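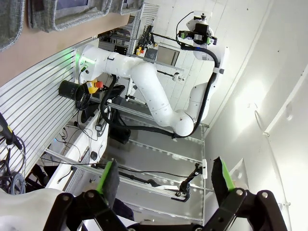 第四章 清洁剂的酸碱性与稀释

本章学习内容
清洁剂按酸碱性的分类
材料对酸和碱的耐受情况
稀释比例的读法与计算
分装瓶的标签
混用的危险

保洁员每天接触的化学品，大多是从浓缩液稀释而来的。浓缩液运输方便，单次使用成本低，但它把一部分责任从生产厂转移到了使用现场：配得太淡，污垢去不掉；配得太浓，表面留下残膜，地面发粘，更容易沾灰，操作人员的皮肤和呼吸道也要多受刺激。第三章讲过污垢的种类，本章讲对付各类污垢的药剂，以及怎样把药剂配到合适的浓度。

先看一个实例。Goodall商务楼的保洁主管Beverley Gosling接手工作后，对库房做了一次清点，共登记各类瓶装药剂364瓶，其中70瓶没有标签，或者标签已经磨得无法辨认。没有标签的药剂全部按危险废物处理。剩下的药剂里，同样用途的产品有好几个牌子，稀释比例各不相同，而各楼层的员工一直按同一种习惯配药：往桶里倒一瓶盖，再把水加到大半桶。卫生间的除垢剂因此偏淡，大厅的地面清洁剂偏浓。大厅石材地面长期发暗，物业曾经以为是石材老化，后来用清水反复漂洗了几遍，光泽恢复了一部分。

这个例子里的问题，在多数中小型物业都能找到。学完本章，应当能够说出其中每一个问题属于哪一类，以及应当在哪个环节改正。

4.1 酸碱性的基本概念

水溶液的酸碱性用pH值表示。常用的范围是0到14，7为中性，小于7为酸性，大于7为碱性。数值每相差1，氢离子浓度相差十倍，所以pH值为12的溶液和pH值为10的溶液，碱性强弱相差很大，不能看成“差不多”。

清洁剂按pH值大致分为三类。

酸性清洁剂用于去除水垢、尿垢、锈迹和水泥残渍。这类污垢的主要成分是矿物盐或金属氧化物，酸能把它们转变为可溶于水的物质。常见的酸有柠檬酸、氨基磺酸、磷酸和盐酸，后两种在使用时需要更严格的防护。

中性清洁剂用于日常维护，主要依靠表面活性剂把灰尘和轻度油污从表面带走。它对大多数材料影响较小，适合天天使用的场合，例如办公室台面、打蜡地面和经过密封处理的石材。

碱性清洁剂用于去除油脂和蛋白质类污垢。碱能使动植物油脂皂化，变成容易被水冲走的物质。厨房去油剂和起蜡水都属于这一类。

选择药剂时，先判断污垢，再判断材料。两者有冲突时，以材料为准。比如大理石地面上有水垢，从污垢看应该用酸，但大理石的主要成分是碳酸钙，遇酸会被腐蚀，表面失光，这种损伤只能靠重新研磨来修复。

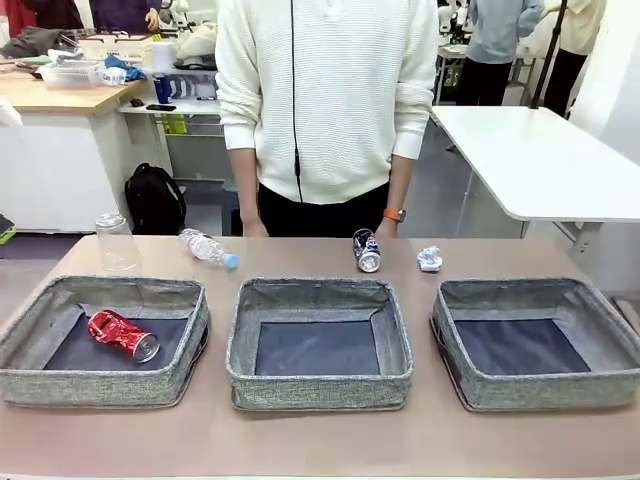
材料的耐受情况应当在进场时就登记清楚。新接一个项目，主管要逐个区域走一遍，把地面、墙面、台面、五金件分别记下来，再与药剂清单对照。有疑问的材料，在不显眼的角落先做小面积试验：涂上稀释好的药剂，等待说明书规定的作用时间，用清水洗净，晾干后与旁边的表面比较颜色和光泽。试验的结果要写在区域档案里，注明药剂名称、浓度和作用时间。

4.2 金属表面

金属件在保洁工作中容易被忽视。门把手、水龙头、电梯轿厢、窗框、垃圾桶外壳，材质各不相同，看上去却很相近。

不锈钢对弱酸和弱碱都比较耐受，但忌含氯的药剂。漂白水滴在不锈钢水槽里，如果不及时冲掉，会形成点状锈蚀。镀铬件的镀层很薄，强酸能从细小的划痕渗入，使镀层起泡脱落。铜件遇氨水会变色。

铝需要单独说明。铝在空气中会自然生成一层致密的氧化膜，平时看不见，却能保护下面的金属。酸和碱都能溶解这层膜，其中强碱的作用尤其明显，膜被破坏后，铝会继续与碱反应并放出氢气，表面发黑或者出现白色斑块。因此厨房用的强碱去油剂不能用于铝制滤网和铝制锅具，也不能装在铝制容器里。饮料罐一类的铝制品，内壁另有涂层，用来隔开饮料和金属；罐身受压变形时，涂层可能开裂，所以旧饮料罐同样不能拿来临时盛放药剂。
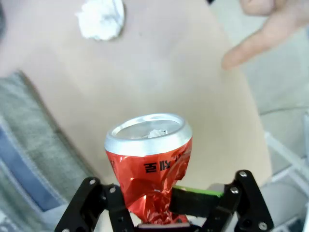 图4-1 铝制饮料罐。红色罐身已压皱，罐口一圈仍保持圆形。

4.3 稀释比例

产品标签上的稀释比例一般写成“1:100”这样的形式。本书按通行的做法，把它读作一份药剂加一百份水。按这种读法，配好的溶液总共是一百零一份。比例较大时，这一份的差别可以忽略；比例较小时则不能，例如1:4，按“一份药剂加四份水”来配，药剂占总量的五分之一，按“总共四份，其中一份药剂”来配，则占四分之一。遇到写法含糊的标签，应向供应商询问清楚后再使用。

计算公式如下：

药剂用量 = 水量 ÷ 稀释倍数

例题：某中性地面清洁剂的稀释比例为1:100，用2升水配制，需要多少药剂？

解：2升等于2000毫升，2000÷100=20，需要药剂20毫升。

配药时先放水，后加药剂。先加药剂再冲水，会产生大量泡沫，也容易使浓缩液溅到脸上。水温以标签要求为准，没有要求时用冷水。酸性药剂和含氯药剂都不要用热水配制。

量取药剂要用量杯或者定量泵。瓶盖的容量没有统一标准，不能当量具使用。用水量较大的场所可以安装壁挂式稀释器，由水流把药剂按固定比例吸入。稀释器的吸液嘴要定期检查，结垢以后吸入量会减少，配出来的溶液偏淡，从外观上很难发现。

4.4 分装与标签

从大桶分装到喷壶以后，喷壶就成了一件独立的化学品容器，必须有自己的标签。标签至少写明产品名称、稀释比例、配制日期、配制人和主要危险。用油性笔直接写在壶身上只能应急，遇到溶剂很容易被擦掉。

喷壶不得混装。一个喷壶原先装过酸性药剂，改装含氯药剂之前只用水晃了一下，残留的酸就足以引起反应，放出氯气。同样，含氯药剂与含氨药剂相遇会生成氯胺，在通风不良的卫生间里，少量即可引起咳嗽和流泪。比较稳妥的办法是每种药剂配固定颜色的喷头，喷壶专用，不互换。

稀释后的溶液不宜久放。含氯消毒液应当天配制，当天用完，剩余部分按当地规定处理。中性清洁剂稀释后可以存放的时间，以产品说明书为准。

思考与练习

1. Goodall商务楼的实例中，哪些问题属于药剂选择，哪些属于稀释，哪些属于标签管理？
2. 卫生间地面为大理石，小便器周围有明显尿垢。说明你会怎样处理，并写出理由。
3. 到自己工作或实习的场所，抄录三种药剂的稀释比例，分别计算配制5升水所需的药剂用量。
4. 检查一辆保洁车上的全部喷壶，记录标签缺少的项目。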